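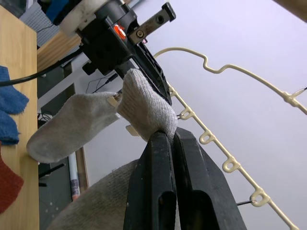

Mutua Lema has spent 40 years mending other people's clothes and does not think much of how the rest of us treat ours. He runs a repair counter in Ilville, two doors from the bus stop, and will look at almost anything. Knitwear is his favorite. Take a light grey sock, the sort with a fine knit and a long off-white tube that has picked up a little dirt. "People see a smudge and throw it out," he says. "It's a sock. What did they think it was going to walk on?"

He learned the trade from an uncle in Skultutitz, who paid him in buttons. The first thing he darned on his own was a school sweater, and he sewed the sleeve shut.

"The customer was very polite," Lema says. "She asked if it was the new style."

His prices have moved once, in March, when a pair of trousers went up by three dollars. He is still hearing about it. Gitau Obura, who has the next counter and cuts keys, told him he would be out of business by summer. Obura has been saying so every year since they met.

"Gitau is a pessimist with a lot of keys," says Lema. "I don't ask him for forecasts."

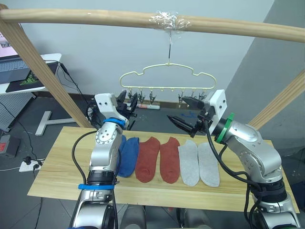

On storage, Lema gets stern. Heavy sweaters should be folded, he says, and he will not be argued with. Trousers can hang by the cuffs, and he has no snobbery about what they hang from. A pale yellow plastic hanger with clips, on a curved wooden rod, is fine by him. "I had a man in who spent 200 dollars on cedar hangers. Beautiful things. He had two shirts."

Retirement comes up, and he changes the subject to zippers. He has a coffee can of them under the counter, sorted by a system he declines to explain. Would he teach someone? He tried it once, with a nephew.

"He was very talented," Lema says. "He sells insurance in Jivwood."

More from Kariuki Weekly
The barber who closes for rain
Jivwood's last typewriter shop
Letters: in defense of the clip-on tie

Home | Interviews | Food | Letters | Archive

Contact us | Copyright Kariuki Weekly | Back to top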